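Urna Faltgate plegable para votaciones internas y primarias

Inicio > Material electoral > Urnas y cabinas > Urna Faltgate

Referencia: FG-80
Disponibilidad: en almacén
Plazo de preparación: 2 días laborables

La urna Faltgate está pensada para partidos, agrupaciones locales, sindicatos y asociaciones que organizan sus propias votaciones. Se usa en primarias, congresos comarcales, elecciones a ejecutivas y consultas a la militancia. Se entrega plegada, con sus precintos y el juego de rótulos, y se monta sin herramientas.

El cuerpo es de polipropileno translúcido. Los interventores pueden ver desde su asiento que la urna está vacía al abrir la mesa y que las papeletas van cayendo durante la jornada, pero el material no deja leer lo que hay escrito en una papeleta doblada. Las paredes encajan en la base con pestañas y la tapa cierra sobre las cuatro esquinas. Una vez colocados los precintos, no se puede levantar la tapa sin romper al menos uno.

La ranura lleva una lengüeta deslizante que se cierra durante los recesos. En muchas agrupaciones la votación se reparte en dos turnos, mañana y tarde, y la urna pasa el mediodía en un despacho. Con la lengüeta echada y el precinto de ranura puesto, el presidente de la mesa anota el número en el acta y lo comprueba al reanudar.

Contenido de la caja

Urna Faltgate con tapa, 1 unidad
Precintos numerados de un solo uso, 4 unidades
Precinto de ranura, 2 unidades
Lámina de rótulos adhesivos (mesa, sección, órgano que se elige)
Modelo de acta de apertura y cierre, en papel autocopiativo
Hoja de montaje

Características

Capacidad: 80 sobres de tamaño estándar o papeletas dobladas equivalentes
Material del cuerpo: polipropileno translúcido
Material de la tapa: polipropileno blanco opaco
Cierre: cuatro puntos de precinto en la tapa y uno en la ranura
Asas: troqueladas en los laterales cortos
Apilable: sí, plegada
Uso: interior

La capacidad indicada corresponde a sobres cerrados con una sola papeleta. Si se vota con listas abiertas y la papeleta ocupa más de una hoja, conviene prever una segunda urna por mesa. Para censos mayores tenemos la Faltgate Doble, con la misma tapa y el cuerpo más alto. Los precintos son iguales en ambos modelos.

Los rótulos se escriben con rotulador permanente. Si la agrupación celebra varias elecciones el mismo día (secretaría general, comisión de garantías, delegados al congreso), recomendamos una urna por órgano y papeletas de distinto color. El juego de rótulos trae bandas de color para ese fin. Las bandas se despegan sin dejar resto si se retiran en la misma semana; pasado ese tiempo puede hacer falta alcohol.

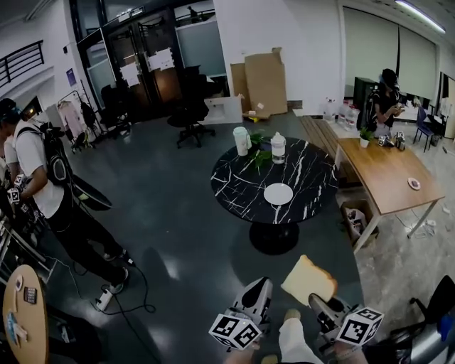

Dambrauskienė escribe que en su agrupación usaron dos urnas Faltgate en las primarias de marzo y que el recuento se hizo sin incidencias, aunque una candidatura pidió repetir la comprobación de precintos. Los números coincidían con el acta y la reclamación se retiró. Echa en falta que el precinto de ranura venga en otro color, para distinguirlo de los de la tapa desde lejos.

Hemos trasladado la observación al fabricante. De momento los precintos se sirven todos en azul. Quien los necesite en rojo puede pedirlos aparte, en bolsas de 100, con numeración correlativa. Las bolsas rojas valen también para las urnas de la serie Plulus que ya no están en catálogo.

Montaje

Abra la base sobre una superficie plana y levante primero las paredes largas. Encaje después las cortas hasta oír el clic de las pestañas. Coloque la tapa con la ranura hacia el lado del votante. Muestre el interior a los interventores antes de cerrar, pase los precintos por los orificios y apunte los números en el acta de apertura.

Para plegarla, corte los precintos, retire la tapa y empuje las paredes cortas hacia dentro. No tire de las pestañas con la pared larga ya inclinada -- es la causa de casi todas las roturas que nos llegan a reparación.

Conservación

Limpie con un paño húmedo y jabón neutro. Guarde la urna plegada y en horizontal. Las actas autocopiativas deben conservarse lejos de focos de calor, porque el papel se oscurece.

Personalización

El emblema de la organización se imprime en la cara frontal a una tinta. El archivo debe enviarse en formato vectorial y el plazo aumenta en 4 días laborables desde que se aprueba la prueba. No imprimimos nombres de candidatos ni lemas de campaña en las urnas.

Productos relacionados

Cabina de votación Vusus, de sobremesa
Cabina de votación Vusus, con patas y cortina
Precintos numerados rojos, bolsa de 100
Bandeja de recuento con separadores
Acta de escrutinio autocopiativa
Acreditaciones para interventores y apoderados

Envíos y devoluciones

Los pedidos confirmados antes de las 13:00 entran en preparación el mismo día. En periodo de congresos recomendamos pedir con margen -- las existencias de la Faltgate Doble se agotan antes que las del modelo básico. Se admiten devoluciones de urnas sin usar y con los precintos en su bolsa. El material personalizado no se puede devolver.

Las facturas se emiten a nombre de la organización que figure en el pedido. Si la agrupación local no tiene NIF propio, indique el de la organización provincial o el de la sede central en el campo de observaciones.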